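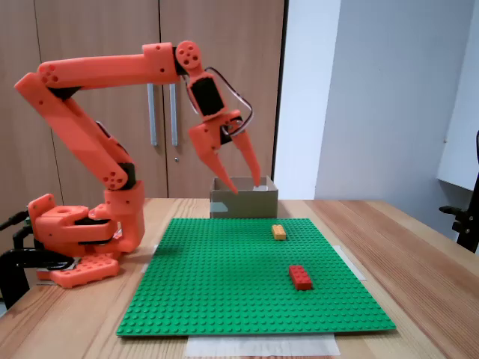

How to tidy Lego bricks after building

With small bricks the most difficult part is to begin. I do it always in the same order, and for one baseplate it takes me less than 13 minutes.

What you need

A baseplate, a small cardboard box without lid, a little masking tape and a marker. The box should be low, so that a child can see what is inside.

Step 1. Put the baseplate on the table and the box just behind it. Keep all loose bricks on the plate. On a bare table they slide and fall on the floor.

Step 2. Take apart everything that is still joined. If two flat pieces do not come off, use a brick separator and not your teeth, please.

Step 3. Put the bricks in the box one by one, first the big ones (2x4), then the small ones. If you prefer to sort by colour, take one box for each colour. My friend Renata Godoy does it so, but she has over 200 bricks of each.

Step 4. Look under the plate before you lift it. Flat pieces like to hide there.

Step 5. Write on the tape what the box contains and stick it on the front.

About washing

Dusty bricks can be washed by hand in water of 30 degrees with a drop of washing-up liquid. Let them dry on a towel during the night, with the studs down, and close them in a cupboard only in the morning.

Karine Girard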